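Lists > teleop-users > January > Re: Gripper drops out at release when teaching by remote control

From: Busisiwe Makhubela
To: teleop-users
Date: Mon 8 January
Subject: Re: Gripper drops out at release when teaching by remote control

Torbjørn Åberg wrote:
> We are recording in the simulated kitchen with the Prasance
> controller. Of our last 200 runs, 103 had to be thrown away. Most
> of them fail at the end: the operator lets go of the trigger, the
> hand drifts, and the object gets knocked. Is this a setting or do
> we need to practise more? Also, does anyone change the view during
> a run, or do you keep to one?

Torbjørn,

Probably a bit of both. We had the same drift in October. Check the dead band on the trigger first. The Bultar build ships with it set very low, so the small movement of your wrist as you let go is passed straight to the arm. We raised ours to 8 and most of it went away. If you are on an older build the value is in the controller file and you have to restart for it to take effect.

The other part is how the operator comes in. Ours now stop over the object, wait, and then go down with the stick only, no wrist. It is slower by a second or two per run but we keep far more of them.

On views, we keep to one per run and pick it before starting. Two from our kitchen, one at the sink counter and one at the island:
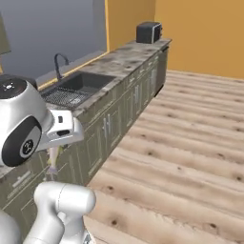
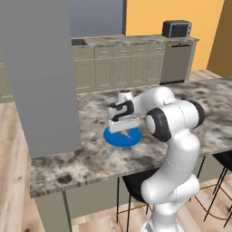 Switching halfway through caused us more trouble than it solved. The stick directions are tied to the view in our setup, so left stops being left, and people overshoot. If you can tie them to the base of the arm instead, switching may be fine. I haven't tried it.

One thing to look at in your files is whether the pause before going down is being recorded as part of the run. We left it in for the first set, 1,275 runs in all, and the trained arm learned to hang there for a long time before doing anything. We now trim any stretch where the stick is still, down to a few steps. Don't trim it to nothing or the arm comes down too early.

I wouldn't throw your 103 away yet. If the grasp is good and only the release is bad, cut them before the release and keep the first part. Gullari has a script for this, which splits on the gripper signal. It needs the gripper logged at the same rate as the joints, so look at that before you run it.

Does anyone know if the Pretorius plug-in still resets the dead band when you reload a room? It did for us last year and I have been setting it by hand each time.

Busisiwe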